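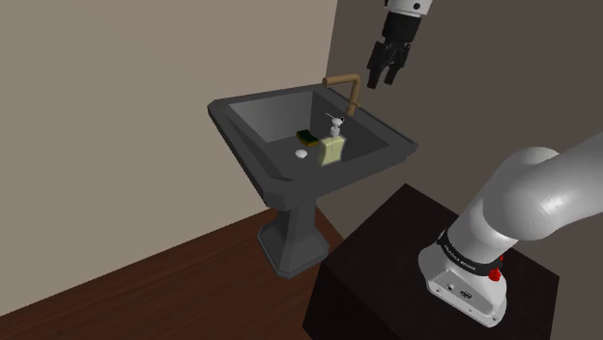 Sim gripper keeps missing the soap dispenser in the sink, any ideas?

Lindalva Fontes
19 Feb 2026

Hi all! I'm in the robotics club at our college and we're doing the bathroom tidy-up task for the Montes student challenge. The arm has to get the soap dispenser and the sponge out of a pedestal sink. Sponge is no dramas, but the dispenser tips over nearly every time the fingers close (I've run 376 tries, my laptop hates me). We come straight down on it from above. I've already slowed the approach and it made zero difference. Is it my friction settings or am I grabbing it in the wrong spot? We've got 2 weeks left and I'd love to sleep for one of them!

Marcelino Collado

What's your grasp target? We had the same grief with a pump bottle last December, and ours was aiming at the pump head. Coming from the top, you pinch the nozzle and over she goes. Move the target down onto the bottle body, and turn the wrist so the fingers close across the narrow side. Also watch the faucet on the way down. Yours is right behind the dispenser, so I'd add a waypoint out over the front of the basin first. And check the collision mesh, a sink exported as one convex lump will fling things about like mad.

Atenska

just crank the friction up to 900, worked for me lol

Nukstead

Please don't do that, it'll stick to the fingers and never let go. Marcelino's right about the mesh, I'd look there before anything else.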